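The Second Song

The band was called Raju, and on the bus to Livton they did not talk. The new song was to be released at midnight, the second from the album, and the label had asked for one more change. The label was Cosar. It was a small label but it asked for many changes.

The drummer had the demo in her ears. She listened to the end, waited, and played it again. The change was in the last chorus, where the guitar should stop for two bars and leave only the voice. She did not like it in the rehearsal room. On the bus, with the engine under it, she began to like it a little.
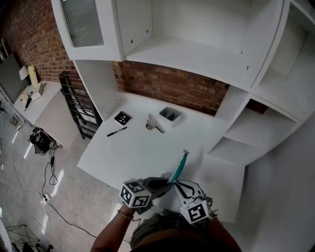

"It is too empty," said the singer, when she gave him one side of the headphones.

"It is your voice. How can it be empty?"

He looked at the fields. They had written this song when they were 18, in the kitchen of his mother, and it had no name for a long time. They called it "Clondik" after a word painted on a truck that stood across the street. Now Clondik was on the posters, and people asked in interviews what it meant. He gave a different answer each time. Once he said it was a river.

In Livton they carried the drums up 29 steps, because the elevator was only for the hotel guests. The hall was cold and smelled of oranges. They played the song one time for the sound check, the old way, with the guitar until the end. Then the guitarist, without asking, lifted his hand from the strings at the last chorus.

The voice stayed alone - two bars, not long. The man who was putting out the chairs stopped with one chair in his hand.

"Again," said the singer. "From the second verse."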